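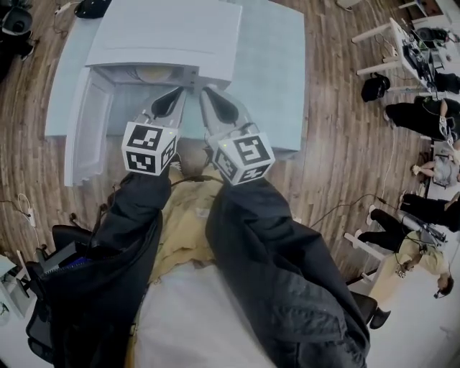

### 5.2 What the fiducials do and do not tell us

The demonstrations used in this section were recorded with the hand-held version of the gripper, in which each finger carries two cubes printed with square markers. Finger pose is recovered by a marker tracker, and the tracked pose is then treated by everything downstream as if it were ground truth. We think this is a habit worth questioning. The policy is trained on the tracker's opinion of where the fingers went, and most published success rates, including our own earlier ones, say nothing about how good that opinion was.

Figure 4 shows the view from the head camera for the appliance task. The gripper is pointed at the front of a small white appliance with its hinged door hanging open, and both groups of cubes are in clear view below the fingers. Views like this one flatter the tracker. Three faces of a cube can be seen at once, the pose problem is well constrained, and the solver has little chance to pick the wrong answer. The trouble starts when a finger goes through the opening and the wrist turns, so that a cube is left showing a single face at a shallow angle.

**Figure 4.** Head-camera view of the appliance task, with the hand-held gripper at the front lip and the door open.

With one face visible, a planar marker admits two poses that explain the corners almost equally well. Our first pipeline, written in 2022 and called Rovel, took whichever had the lower reprojection error in each image. The result was a finger that appeared to flip back and forth while the operator's hand was steady. A smoothing filter hid the flips from anyone looking at the plotted path, and that is how they survived as long as they did. The filtered path looked plausible and was wrong. It ran between the two candidate poses, in a place the finger had never been.

The replacement, Istora, keeps both candidates and defers the choice. It carries them forward over a short window and scores each pair of finger poses against the known travel of the gripper jaws, so that a flip on one side has to be paid for by an impossible jaw opening. Where neither candidate is cheap enough, the segment is marked as unknown and withheld from training. Kazimiera Kubiak wrote the scoring term and argued for the last part against some resistance, as it throws away exactly the segments in which the gripper is inside the appliance and in which the policy most needs examples.

We re-ran the full set of 3000 demonstrations through both pipelines and trained the same policy on each output, keeping the network, the schedule and the seeds fixed. The policy trained on Istora poses did better on the door and worse on reaching inside. We are wary of reading much into the first result. Door motions are slow and well seen, the two pipelines mostly agree on them, and we can't rule out that the gain came from dropping bad segments elsewhere and so shifting the balance of the training set. A control in which segments were dropped at random in the same proportion recovered part of the gain – enough to make us withdraw the stronger claim in our November draft.

The second result is easier to explain and less comfortable. Rovel's poses inside the appliance are poor, yet a policy trained on them still learned something about going in. Wrong data of the right general shape beat no data. Pascual Ocampo has suggested weighting uncertain segments down where we now remove them, and early runs on the Letadholm recordings support this, though with nine held-out trials we would not defend the difference to a hostile reader.

Two limits should be stated plainly. The jaw constraint assumes rigid fingers, and ours bend under load, so a hard push against a lip can be scored as a flip. And neither pipeline was checked against an outside measurement of pose. Agreement between two marker-based methods is weak evidence when both depend on the same corner detector and the same camera calibration, following Echeverría's procedure. An error in either would pass through both without a trace.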